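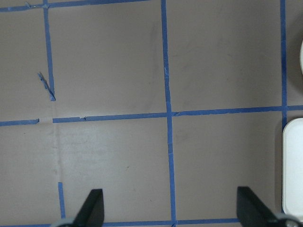
The table from very near, between the two fingers.

11 Nov 2023

I came back from Drurport with the last bus and my feet are still cold, but I want to write before I sleep, or tomorrow I will remember only the bus.

The question for today was the same question I have carried since May, when I began to work at Dimoser: can a machine do the small work of a kitchen yet? My mother asks it on the telephone in a shorter way. She asks if the robot can wash her dishes. I always answer "soon," and I am a little ashamed of this word, so I will try to write down what I really think.

First the table. I looked at the paper and the tape for a long time this morning. In one place the blue line simply stops, with a torn end, and a small piece lies crooked beside it. In another place the line has a gap and only a pale mark is there. I wanted to repair it. I had the roll in my hand already. Then I thought about my aunt's kitchen, where the edge of the plastic cloth has been broken since I was a child and dinner is on the table every evening at the same hour. If a machine needs perfect lines to put a plate in its place, it is not ready for my aunt. I put the roll back in the drawer. Maybe it was also laziness.

The task we call Phí, after the project, is easy to say in words. There are dishes and some food on the table, and each thing should go where it belongs. Fruit to the tray or the plate, plates to the rack. A child of five can do it while talking about something else. I noticed again how many decisions are inside. With a plate, the fingers must come to the rim, and the rim is low, and the table is directly under it. With a bowl you have more height to hold, but if you hold it badly it turns. When I set the table at home I never decide anything, I only want to eat.
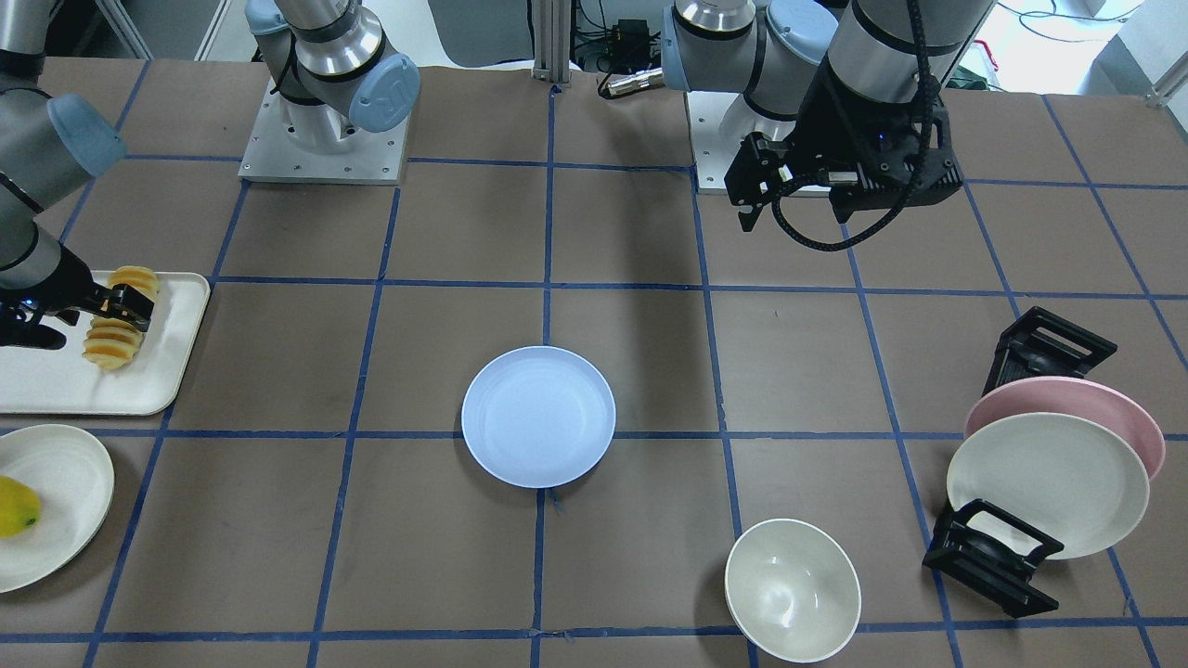 Pineapple in one gripper. The blue plate is still waiting.

I like the pineapple more than all the other things. The rings stand in a row like coins in a bank, and the gripper must press enough to keep them together and no more. At lunch I tried it with two fingers and a stack of crackers, and I broke the last one. So I have respect. But I also noticed that when the right arm holds the pineapple, the left arm hangs there with nothing in its fingers. A person would use this time. My grandmother peeled potatoes, watched the milk and scolded me, all with two hands. Two arms is not yet the same as two hands, and I wrote this in my work notebook too, in better grammar.

Then the rack. The pink plate and the cream one lean together so close that from my chair I see only the upper edge of the pink. I can take the front one without thinking about the back one. For a machine, I think, it is a serious question where one plate ends and the next begins. And one part of the rack lies on its side. In my kitchen I would set it up with my elbow while doing something else. I would not even call it work.

In the afternoon I read a report from Stoden on the bus stop bench, because the reading room was too warm. They write that machines will do most of the ordinary housework by 2035. They give no reason for the year. It is twelve years from now. I will be older than my mother was when she got her first washing machine, and she says that machine was the only one that changed her life. I believe her. It does only one job, in a closed box, and the dirty shirts must be carried to it. Maybe this is how it will go with dishes also: we bring the work to the machine, for a long time still, and the machine does not come to us.

So my opinion tonight, for when I read this again. On a table, with a few known things and somebody near, I say yes, some of it. In a real kitchen, with wet hands and a cat, no. Between these two I do not know how wide the distance is. Some days it looks like a step. Today it looked wide, but I slept badly, and I should not judge a whole field of work after a bad night.

I still have my own dishes in the sink from yesterday — one pot, two cups, the plate with egg. I looked at them when I came in. I will do them in the morning.

Must buy: tea, bus card, a new roll of blue tape after all.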